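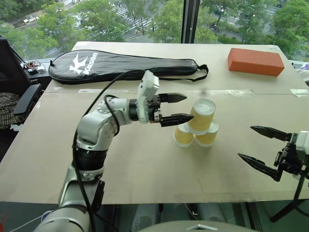

Copper landline dead after rain, provider says the line "tests fine" – is the pit the problem?

Posted by Margit Pintér, January 2018

We are on the last stretch of old copper out past the Karkora turn-off, and every time it rains properly our phone plays up. It starts with a crackle, then other people's conversations faintly behind ours, then no dial tone at all. Two days later it dries out and comes good by itself.

I have rung Juneo four times. Each time they run a test from their end and tell me the line tests fine. Of course it does, by then it has stopped raining. The last bloke wanted me to buy a new handset for nearly $200. I've already tried three handsets, one of them straight out of the box, and they all do the same thing.

There is a pit on the nature strip with a cracked lid, and it fills up with water. The neighbour across the road has a different pit and has no trouble. My mother-in-law lives with us and her medical alarm runs off this line, so going without isn't an option. Juneo now say they'll send a technician, but that if the fault is on my side I'll be charged a call-out fee. Has anyone got one of these fixed for real, and did you end up paying?

Jolán Szekeres

I'd be very wary of the "tests fine" business. A remote test only tells them what the line is like in the minute they run it. A wet joint can look perfectly healthy on a dry afternoon. I had the same argument for most of a winter.

Before you agree to any visit, find out which side of the boundary the fault is on. If your place has a test socket where the line comes in, unplug everything in the house (phones, modem, fax, alarm if you can do it safely – ring the alarm company first so they don't send someone) and plug one plain corded phone into that socket while it's raining. If it still crackles, your own wiring beyond that point is in the clear. Write down the date, the time and what you heard. I kept mine in an exercise book and read it out to them over the phone, and the tone changed a bit.

Hearing other people's calls is worth stressing. That is two pairs touching somewhere, and a handset won't do that. Use the word "crosstalk" and make them put it in the fault notes, then ask them to read the notes back to you. Mine had been logged as "customer equipment" twice.

Report the cracked lid separately, as a safety hazard. It went to a different crew in my case and they turned up well before the fault people did. They did find the joint sitting in water. I was quoted a $100 fee at the start and never got billed for it, but get that in writing, I wouldn't trust a verbal promise.

Also tell them about the medical alarm every single time you ring. Ask if the line can be registered for priority repair. I can't say whether Juneo will do it.

vass_796

just get rid of the landline. I switched to a Sostenico mobile base unit and haven't looked back, you plug your old phone into the back of it. no idea if it works with alarms though, and you need decent reception. they'll never fix copper out there, they've been saying they would since 2000 and something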